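Teleop week, notes before I forget them

Quick one tonight, dinner's on the stove and I have a stack of demos to sort through. Some of you asked how the teaching is going. Slowly! But going.

So for anyone new: I've been showing an arm how to do kitchen stuff by driving it myself. Did two weeks of grabbing the real arm by the wrist and pushing it through the motion. Great for feel, terrible for my shoulders. And my hand kept getting into the camera view, so half of those runs were junk. Now I drive it with a controller, in the simulator first, real arm later. Elsa Solberg talked me into it. She was right and I've told her so, once.

What changed when I switched

You lose touch. Completely. With my hand on the wrist I could feel a spatula handle catch before I saw it. On a screen I'm guessing depth from shadows, and the first 11 runs I closed the fingers on air. Every one. Kept them in a folder called Ukora (long story, was supposed to be the name of the whole project) and I still look at them when I get cocky.

You also get twitchy. Little corrections all the time, left, right, left, and the model learns the wiggle. Watched my first trained policy shimmy over a handle like it was cold. That was me. That was my thumb.

Stuff that helped

Slow down before contact, then commit. Stop for a beat above the thing, fingers open, line up, go straight down. If I miss I throw the run out, no fishing around – unless I'm recording recoveries on purpose, and those get thier own folder.

Turn the controller sensitivity way down. Then down again.

Quit while it's still going ok. My runs after 9 at night are bad, I checked.

Mix up the clutter. I had the same layout for ages and the policy basicly memorized it. Now things get shuffled every few runs, potatoes included.

The spatula one is what I'm on this week. Gripper open, over the far end of it, and the handle is way back toward the front of the counter, so there's still some driving to do.
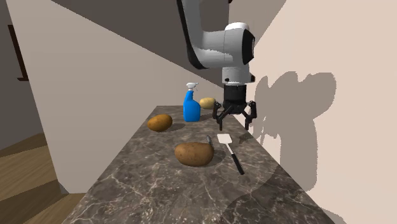

Next up

I want 200 clean demos before I train again. Then the real arm, same task, and we'll see how much carries over. My guess is not a lot on the first try.

Also need to write up the controller mapping, I know, I promised. Soon. Stove's beeping, gotta go.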